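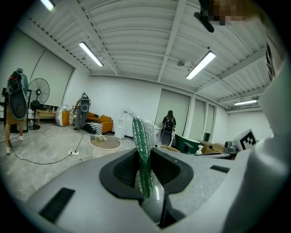
1/ Thread on a result we've been sitting on since November: how much does the object in the jaws hurt a policy trained from hand-held gripper recordings, when that object blocks the camera's own view? Short version: less than expected for rigid things, a lot for thin shiny ones.

2/ Setup. People record with hand-held grippers, camera on the tool. No robot arm during collection. The policy gets the camera image and the jaw width, and predicts the next stretch of tool motion. Training code is Teretti, our in-house stack, with default settings except where noted.

3/ The question came out of tracking, not policy learning. Recovering tool pose from video depends on the background holding still. Anything gripped moves with the camera, so to the tracker it looks like a piece of background that never moves at all.

4/ For most objects this is easy. They sit low in the image and a fixed mask removes them. Tinsel is the bad case. Held upright it runs from the jaw up to about window height on the far wall, and the strands are silver, so every one of them is a small bright feature that changes when the light angle changes.

5/ Flicker is the real problem. A static feature can be rejected because it disagrees with the rest of the motion. Glints disagree with everything, including each other. The outlier test throws out good background points along with the bad ones.

6/ Data: 735 recordings across 12 objects. Same object list for every operator, order shuffled. Objects were split into rigid matte, rigid shiny, soft matte and soft shiny before anyone looked at results. Tinsel is in the last group and accounts for most of its trouble.

7/ Tracking first. We count a recording as lost if the pose jumps farther than a hand could plausibly move between two images. Rigid matte objects: no measurable difference from empty jaws. Soft shiny: 22 percent lost with the fixed mask.

8/ Fix number one was a per-object mask, drawn once by hand in the first image and carried forward. It helps with soft matte objects. It does little for tinsel, which bends and sways as the tool turns, so the outline goes stale quickly.

9/ Fix number two is the one we kept. Lleucu Samuel's idea: stop trying to outline the object. Score each feature by how steady its brightness is over a short window, and drop the unsteady ones before pose estimation. No object model, no drawing. Losses on soft shiny objects went from 22 percent to 7.

10/ Cost: you also drop real background features near light fixtures and window shades. In a large room with plain white walls that hurts, as there wasn't much texture to begin with. Clutter on work surfaces carries a good share of the tracking in those recordings.

11/ Printed markers help when they are in view. Behind a raised object they often aren't. We ran the comparison with marker detections switched off so they wouldn't hide the effect. All numbers above are without them.

12/ Now the policy. Same network, trained twice: once on poses from the fixed mask, once on poses from the brightness filter. Lost recordings removed in both cases. We expected the difference to vanish once the lost ones were gone. It did not.

13/ The reason is drift. Recordings that pass the jump test can still be wrong by a slow creep, and the policy learns the creep. On the arm it showed up as a steady pull to one side during placement. Retraining on filtered poses removed most of it.

14/ A result I can't explain yet: rigid shiny objects got slightly worse with the filter. My guess is that a clean reflection on a hard surface is steady enough to survive the filter, while the background points that would have outvoted it are gone. Untested.

15/ Checked against Flandel, an older set recorded in a smaller room with lower ceilings. Same ordering of the four object groups, smaller gap between the methods. More texture on the walls there, which fits post 10.

16/ Limits. One gripper design. One camera per tool. Ceiling lights on for every recording, no daylight condition. The window length in the filter was picked on Teoh, our small tuning set, and never revisited.

17/ Practical note for anyone collecting similar data — don't throw out recordings with awkward objects just because tracking fails today. Keep the raw video. We recovered a good number of ours after the filter change without recording anything again.

18/ Also worth logging: how the object was gripped. Tinsel held by the end and tinsel held by the middle are two different problems. We didn't label this at first and had to go back through the video by hand, which took longer than writing the filter.

19/ Next step is the Skeratham recordings, where operators walk between stations while holding the object. More background motion, more blur. I expect the brightness window will need to shrink. The write-up will have the per-object table and the failed variants, including two I haven't mentioned in this thread.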